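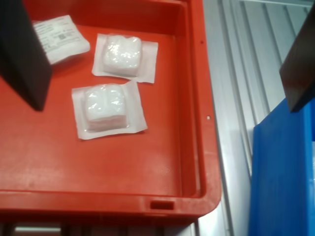

Packaged gauze pads in a red tray, between the gripper fingers.

Robot Picking at Clumholm: Your Questions
Updated 16 August 2021

What is the robot doing in our supply room?
It's learning to help with kit packing! The arm picks up small sterile-packed supplies and moves them between bins. The project is called Javix, and we've been running it at the Clumholm site since March.

Is my job going away?
No. All 40 packers keep their positions and their hours. What changes is the mix of work: less repeated reaching for the same small items, more checking, restocking and handling of special orders (the part many of you told us you like best).

Why start with gauze and syringes?
We pack a lot of them! A standard Zirnska kit order runs to 292 pieces, and most are light, small and wrapped in something shiny or crinkly. If the arm can cope with those, we can try nearly anything on the shelf.
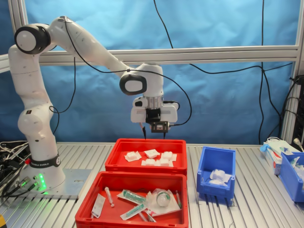 The arm over the rear red bin, with mixed supplies in the bin in front.

Who checks the finished kits?
You do. Every kit still gets a full check by a person before it's sealed, and that person can send it back for any reason.

Do I need to know how to program?
Not at all. Training takes 60 minutes and covers starting, stopping and refilling bins. Two packers on the early shift had never touched a robot before, and now they're teaching the rest of us shortcuts!

What if it drops something?
Press stop, wait for the arm to come to rest, then put the item in the discard bin. Please don't put it back in stock, even if the wrapper looks fine.

Can I come and watch?
Please do! We keep 10 places open for each demo. Sign up on the sheet outside the Ansari room, and bring your questions, especially the awkward ones.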